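3.2 Lint retention and hem behavior in cotton knits

Figure 2. Dark gray fabric with a stitched hem; light specks of lint are visible on the surface.

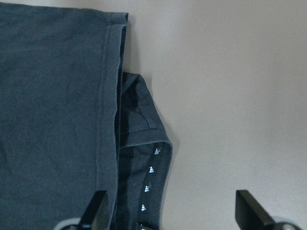 Photo: Nhung Lò.

Lint on dark garments is among the most common reasons given for returning an item to a commercial laundry, yet it is seldom measured separately from pilling or fading. In the first part of the study (Section 3.1) we treated surface appearance as one score. The results were hard to interpret, as a garment that had faded evenly and one that had kept its color but picked up lint from other items could receive the same grade. The present section separates the two and adds a third measure, the flatness of the hem.

Fabric and finish. All test garments were cut from single-jersey cotton supplied by Chien in one dye lot. Hems were folded once and closed with a straight line of stitching. Side seams were left out of the analysis. Garments were laid flat for grading, with the hem running away from the grader, and were not smoothed by hand beyond what was needed to unfold them. Light creasing of the kind seen in Figure 2 was accepted. Garments with sharp folds across the grading area were steamed and set aside until the next session.

Wash conditions. Two load types were used. In the sorted load, dark garments were washed only with dark garments. In the mixed load, undyed cotton terry towels made up half of the dry weight. Both loads were run in the same front-loading machine on the same program, with a powder detergent from Lanix dosed by weight. The drum and the door seal were wiped between loads. Drying was done in a vented tumble dryer, and the lint screen was cleared before every cycle. Each garment went through 5 full cycles of washing and drying.

Grading. Lint was graded under a lamp placed low to one side, which makes loose fiber easier to tell from short surface hairs that are still part of the yarn. A specimen area of 225 square centimeters was marked off with a card mask next to the hem. Two graders, Pin-yu Hsiao and Tzu-hsuan Fung, worked separately and did not know which load a garment had come from. Where their grades differed by more than one step, the garment was graded again on the following Saturday and the second pair of grades was used.

The hem was graded apart from the body. Folded fabric is thicker and stands slightly proud of the panel beside it, so it catches light differently and can look paler even when the dye is unchanged. In early trials this led both graders to report fading along the hem after a single wash. Color readings taken on the opened-out fold did not support those reports. For the main series, color was therefore read only with the hem opened and pressed flat, and visual grades of hem color were dropped.

Results. Garments from the mixed load carried more lint than those from the sorted load at every stage of the series. Most of the increase came in the first 2 cycles, after which the grades changed little. We take this to reflect the towels more than the garments: new terry sheds freely at first, and the amount caught on the dryer screen fell over the same period. Garments from the sorted load also showed light specks, although fewer. Under magnification, many of these were undyed fibers that did not match the test fabric, and a carryover from earlier use of the dryer cannot be ruled out.

Hem flatness did not depend on load type. Rolling was greatest at the corners, where the fabric is folded in two directions, and it was reduced when garments were taken from the dryer while slightly damp. Chung and Liu found a similar effect at shirt plackets, using woven cotton.

Limits. The Gindberg lamp used for grading was replaced partway through the series, and the grades before and after the change were not adjusted. Only one fabric weight was tested. Blends that contain polyester hold static charge more readily and may retain lint in a different pattern, a question taken up in Section 3.3 with the Astance fabrics.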